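Bimanual Manipulation Subgroup — Minutes, December

Present: Siu-fong Choi (chair), Rafail Theodorakopoulos (minutes)

1. Minutes of the previous meeting accepted without changes.

2. Balloon task, data status. The Brukavia set now holds 2,285 episodes. Of these, 295 are held back for evaluation. Choi reported on contact labeling for the two-hand segments.
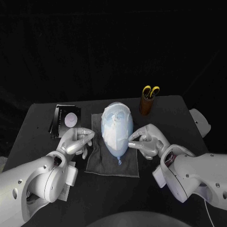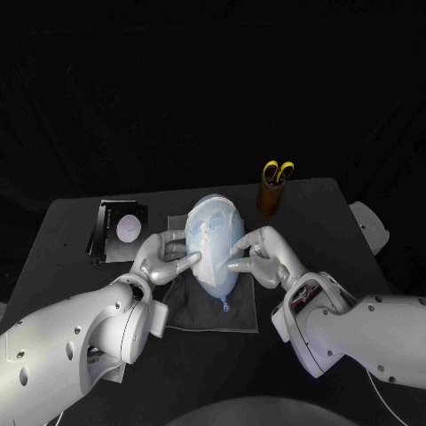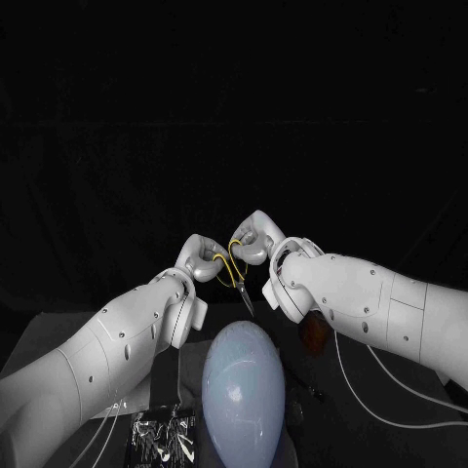 Balloon task: contact in the first two, scissors in the third.

3. Labeling method. Left and right contact will be labeled separately — the single "grasp" flag hides the lag between hands. Theodorakopoulos asked whether the Stalum filter should run before or after labeling. Agreed: after. Window length stays at 65 samples.

4. Results. Four seeds trained with the old labels. Variance between seeds is too high to report. Rerun with split labels.

Actions
RT: relabel held-back episodes first.
SC: rerun seeds, send curves to the group.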